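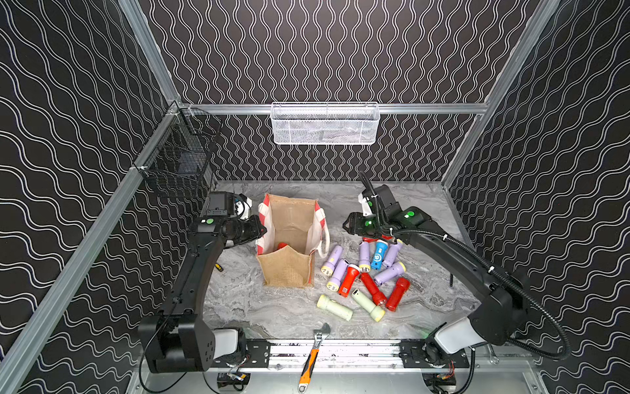 On the question of whether any of this is ready for a stockroom, my view is that it is ready for some jobs and a long way off others, and the list keeps mixing the two up. Putting loose goods into a soft bag is a fair test, because people do it all day and don't think about it. With two arms over the work you can have one near the bag and one at the pile, so in principle one hand steadies and the other loads. The bag is the hard part. A burlap tote with cloth handles has no fixed shape, and the opening can fold over as soon as something catches the side. The flashlights are easier than they look on paper. They are rigid and much the same shape, and colour helps to tell a lavender one from the red one next to it. Where they lie across each other, though, the gripper has to choose which to take first, and a partly covered one is a poor first choice.

Torquil Crichton wrote:
> We priced a packing cell for the Jafri warehouse last September and
> walked away from it. The vendor's demo used cardboard cartons. Our
> orders go out in cloth bags, 266 on a normal day and 427 on the worst
> one we've had. I asked what happens when a bag slumps and got told it
> was on the roadmap. My question to the list is whether anyone has
> seen a machine do this unattended for a full shift. I don't mean
> three minutes of video.

No, I haven't. The longest run I have sat through was at Finora, and a person had to step in 12 times before lunch. Most of those were bags. A few were items that rolled out of reach, and one was a cable snagging on the bench.

I would not write it off on that basis. Someone stepping in 12 times in a morning may still be able to mind 3 stations at once, if the stoppages don't land together. Whether that pays depends on your wages and your floor space, and I can't work that out for you from here.

On Plerkel's point about homes, I think a house is harder again. A stockroom can at least standardise the bag and light the bench properly. My kitchen has four kinds of grocery bag in it and a dog.

Torquil, if you do go back to the vendor, take your own bags and your own stock, and ask them to tip the stock out without sorting it. Ask for the count of stoppages as well as the hourly rate. The Jultetti people gave us both figures when we asked, so it can be done.

Iona Mackay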